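Questions we keep getting about the Harkonetti review

The federal government has asked for a classified review of how our agencies handled the Harkonetti shipping intrusion, and readers have been writing in ever since. Answers are by Hooman Hashemi, who covers security and intelligence for this newsletter. March 2024.

What has been ordered?

A review of the intelligence assessments on who got into the booking system at the Harkonetti container terminal last August. The agencies have been told to look again at their own work and report to cabinet. It is not an inquiry. There are no hearings, no power to compel anyone outside government, and no promise that you or I will read a word of it.

Why review it now, when the first assessment was called "settled"?

Good question, and I haven't heard a decent answer. The minister's office says new material has come to light. It won't say what kind, or whether it came from an ally, a company or a drawer somebody finally opened.

Who do the agencies think did it?

They're split. One group favours a foreign state using a front company called Sornetti. Another thinks it was ordinary criminals who got lucky with a stolen password. Both camps hold their view with "low confidence", a phrase that gets dropped fairly quickly once a politician is near a microphone.

What does "low confidence" mean?

It means the sourcing is thin or the pieces don't fit well. A low confidence judgment can still turn out right. I wouldn't expel a diplomat over one.

Is the figure of 3379 stolen records correct?

It's the figure in the department's statement. The private firm Najafi, which was hired to clean up the system, put it at 899. The department says the two were counting different things and has declined to say what either of them was counting. Until it does, I'd treat both numbers with care.

How long will the review take?

Six months, on paper. The last one of this type ran well over its deadline and was then summarised for the public in four pages, a fair bit of which was white space. 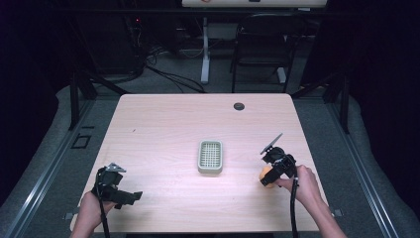
Issue 899

Will any of it be made public?

The minister has said he'll release "as much as possible". Who decides what's possible? His own department, on advice from the agencies being reviewed. Make of that what you will.

Has the opposition backed it?

More or less. They were briefed, came out looking serious and asked for a wider scope. They didn't ask for an independent chair, which would have been the more useful demand.

What is Mender, and why does it keep coming up?

Mender is the software the terminal used to manage its bookings. Some reports have it as the way in. I haven't seen evidence I'd put my name to, and the agencies haven't confirmed it.

Can I make a submission?

No. There's no public process. You can write to your local member, who won't be cleared to see the report either.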